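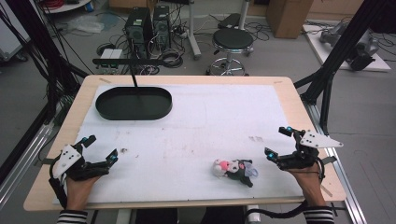 Photo: Frida Oddsson / Trikemport

Teaching by hand: your questions answered

We get a lot of post about the teaching bench, and we love it! These are the questions that come up most, answered by Frida Oddsson and Hafþór Baldursdóttir. Last updated 30 April 2018.

What do you mean by "teaching by hand"?
A person does a small job, and the movements are recorded so that a robot can learn from them. No one writes out "move left, close fingers, lift". You simply do it, over and over, and the recordings do the talking. It's a lovely way to work, because you can be good at it on your first morning without knowing any programming at all.

What are the black gloves for?
They follow the fingers. Each one is a set of jointed links that sits along the hand, with a plate on the back, and as you bend and stretch it keeps track of what every finger is up to. We call our pair Bitis. They look fierce and feel surprisingly ordinary after a few minutes (your nose will itch, though, so scratch it first).

Why a soft toy?
Soft toys are brilliant teachers! They squash, they flop over on their side, and they never land the same way twice. A wooden block is much the same from every angle, while a plush has ears and limbs and folds, and you have to decide afresh each time where to take hold. The task we call Hunlow is as plain as they come: pick up the toy, put it in the oval tray. Visitors always think it will be dull, and then they ask for another go.

How many goes does a robot need?
It depends on the task and on how tidy the recordings are. For Hunlow we set ourselves a target of 700 and have kept 312 so far. The rest of the attempts were thrown out, mostly for dropped toys or a glove that had slipped.

Do you keep the mistakes?
Some of them. If you fumble the toy and then recover, that's gold – the robot needs to see how a person gets out of trouble. If you fumble it and it ends up under the stool, we bin that one and start again.

Do I have to wear gloves to take part?
Not at all. There's also a hand-held gripper, which we call Shawky. It has two flat fingers with black foam pads on the inside, and you carry it to the toy and close it yourself. You lose the thumb and most of your cleverness, so things feel clumsy to begin with, but a robot with two fingers can copy a two-fingered grasp much more directly. Hafþór prefers it. Frida is a glove person and will not be moved. 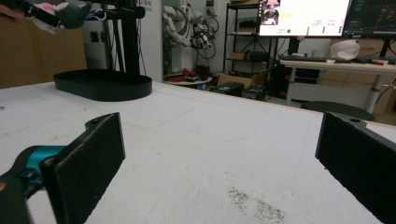

Is it the same as driving a robot by remote control?
They're cousins. With remote control the robot moves while you move, and you have to live with its speed and its reach. At the bench you work at your own pace and the robot learns afterwards. We use both, and we usually start people at the bench, where it's easier to relax.

How long is a session?
Two hours, in blocks of 16 minutes with a proper break in between. Hands tire before heads do, and tired hands make sloppy recordings.

Any tips for a first-timer?
Move as you would at home, only a touch slower. Start every go with your hands back at the near edge of the table. Let go fully before you pull away – half-open fingers are the most common reason we have to delete a take. And don't try to be neat! If you always grab the toy by the same bit, the robot learns only that bit.

Can children have a try?
Yes, from the age of 7, on the hand-held gripper only. The gloves don't go small enough yet.

When can I come along?
The next open sessions are in August. Write to the Trikemport bench team with your name and whether you're left- or right-handed, and we'll send you the times.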